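Teaching the Work by Hand: A Morning with the Nulell Crew
November 19, 2025

The lead operator at Nulell has been on the job since January, and she still lights up when she talks about chopsticks. "They roll, they cross over each other, they slide under a spoon," she says. "I love them. You have to think with your fingers again."

Her team of four records everyday chores with hand-held grippers, and the recordings go to Pemham, where they train the arms that sort and pack kitchenware. Before that, she spent 10 years on Pemham's packing line.
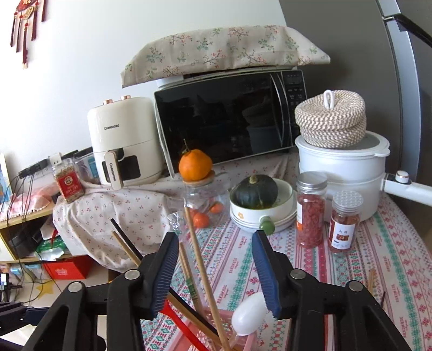

Photo: Nulell

So what changed for the people on the line? Plenty, she says, and she's glad to go into it. Two arms now handle the late packing, and her old coworkers take turns checking the machines or coming over to record. "My wrists don't ache at night anymore! And people ask me how I do things. In 10 years of packing I don't think I was asked once."

It wasn't all easy. Some coworkers worried about their hours, and she was one of them. The first weeks with the gripper were slow and clumsy, and she remembers squeezing far too hard on everything. 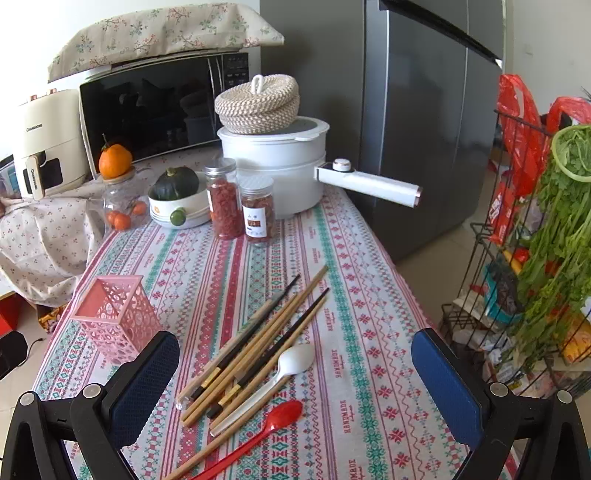
She got over that by practicing at home with a pair of kitchen tongs, which her kids found hilarious. These days a good week means 700 recordings, and she can tell from the feel of the trigger whether a grasp is going to hold.

"When I visit the line and see an arm come in low and from the side, I think, hey, that's my move," she says. Next she'd like to try folding towels. "Everybody says cloth is terrible. I can't wait."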